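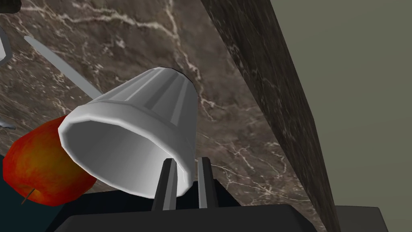 I do a new moon reading for myself every month, and it's the easiest spread I know, so let's go!

1. Shuffle until you feel done. I use my beat-up Gallardo deck (it's lost 2 cards, and I read with it anyway).
2. Lay 4 cards left to right: what's ending, what's hiding, what's waking up, what to feed.
3. Look at all of them before you touch the book. Who's facing whom? Any suit hogging the table?
4. Write one sentence per card. Messy is fine.

If you pull a reversal, just turn your head and sit with it a minute. Deolinda Moreira taught me to read those as a card talking quietly, and I've stuck with that ever since.

In February I got three Cups in a row and called my sister before I'd even flipped the last one.

Leave the spread out overnight if the cat allows.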